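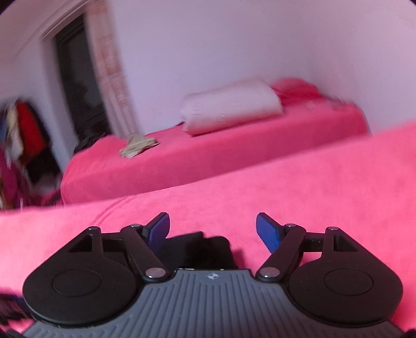 Do the finger pads need to meet perfectly flat to pick up cloth?

They should meet along the tips first. A small gap at the back of the pads does no harm, but a gap at the tips lets thin fabric slide out.

Lists > Markville Makers > Build Talk > Messages

We use cookies to remember your reading settings. Accept / Manage

Filed under: Grippers and hands, Home builds

Subject: Re: Hallik hand gripper, sloppy left finger
From: Lizelle Nel

Hi all,

I put that question and answer at the top because three of you emailed me off-list asking the same thing, and now it'll be in the archive (hello, future searchers!).

So, the gripper is back together. For anyone who missed the start of this, I'm building up a pair of hand-held Hallik grippers at home, no motors, you work the fingers yourself and the Kruger board logs how far open they are. The plan is to record a heap of cloth handling by hand, then teach the arm at the Bredness workshop to do it with the same fingers. Socks and hats and tea towels, the boring stuff I would love never to fold again.

I gave up on the kitchen bench after the first evening. It's too hard and too flat, and the finger tips kept skating. Beds are much better. I've got two in the one room with the same sort of plush pink covers on them, so I can practise close up on one and still have some clutter further back for the tracking to hang on to. Plain white walls give it nothing. Clothes hanging up, a doorway, a curtain, all of that helps a lot, so if you're setting up at home please don't tidy first.

On the sloppy finger, I took all the pivot pins out (there are six on each gripper) and rolled them on a sheet of glass. One was very slightly bent. Almost certainly my doing, as I'd tapped it in with the wrong end of a screwdriver. I swapped it, put the tiniest dab of grease in each joint, and the left finger stopped flopping about. Then I sat with a podcast and did 3,000 squeezes over two nights. My hand has not forgiven me.

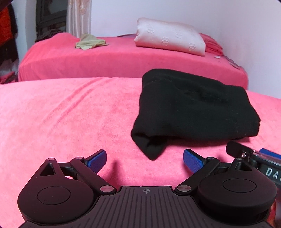
Ikechukwu Yusuf wrote on Thursday:

> Lizelle, before you blame the pins, check whether both fingers
> travel the same amount. On mine the right one was getting to the
> centre early and shoving the left one back, which felt just like
> slop in the joint. I cleaned up the slider with 600 grit paper
> and it went away.
>
> Also, are you sure about starting with black cloth? My tracking
> is fine with it but I can't see a thing when I go back over the
> recordings. Every fold disappears.

Good call on the travel, I hadn't checked. I closed mine very slowly against a strip of masking tape with a centre line drawn on it and the right side was arriving first, not by much. A bit of sanding on the slider and they now get there together. So it was the pin AND the slider, and I owe you a coffee.

On the black cloth, I hear you, but I want it in there from the start. If I only record nice pale tea towels we'll end up with an arm that can only do nice pale tea towels, and my laundry basket is mostly black. The fuzzy stuff does show its edges against the pink better than I expected. I go in low and slow, tips either side of a raised fold, and squeeze only when I can see both tips. 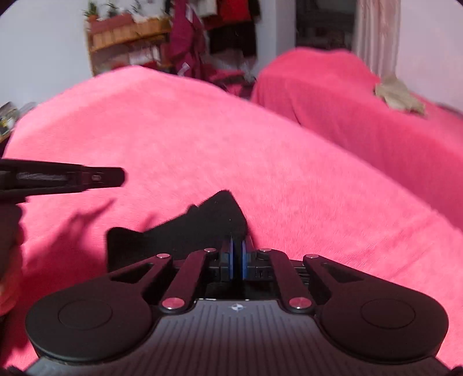
Having the second gripper in the other hand changes how you move, by the way. I kept parking it right over the bit I wanted to look at, and its shadow is a real nuisance with a light off to the side. Marthinus Naidoo suggested I rest that wrist on the mattress until it's needed. It felt silly for the first 20 goes and then I stopped noticing. Pressing down makes the whole cover dip, though, so keep it light.

The other thing is cables. Mine comes out on the right and if I let it hang straight down it drags on the plush and pulls the gripper round. I now loop it once over my forearm with a bit of hook-and-loop. Wian Van der Merwe has his going up over the shoulder, which I tried, and promptly yanked the plug out reaching for the far side of the bed.

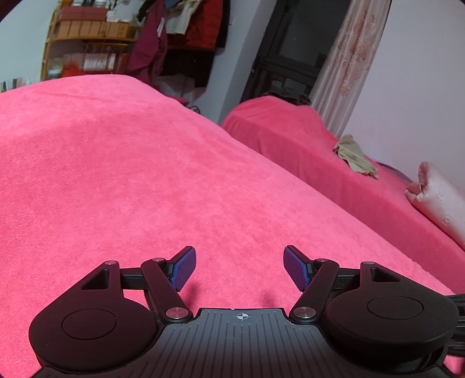

I also do an empty open and close at the start of every recording, with nothing between the pads, so the board gets a clean zero. Skip it and the width numbers wander by the end of the session. I found that out the dull way, by throwing out most of a Sunday's worth of work. The total in the good folder now stands at 1,261 recordings, and I'll copy them onto the workshop drive next time I'm in Bredness.

Still on my list:

- proper thread lock on the pins (which colour do people use? I don't want to need a torch to get them out again)
- spare finger pads, as the textured faces are picking up pink fluff and I've been getting it off with sticky tape
- a label on each gripper so I stop mixing up left and right in the file names

If anyone has a spare Kruger board in a drawer I'd happily swap it for a bag of M3 screws and some bearings. Lindiwe Naidoo, I still have your small clamps and will bring them along as well.

Cheers,
Lizelle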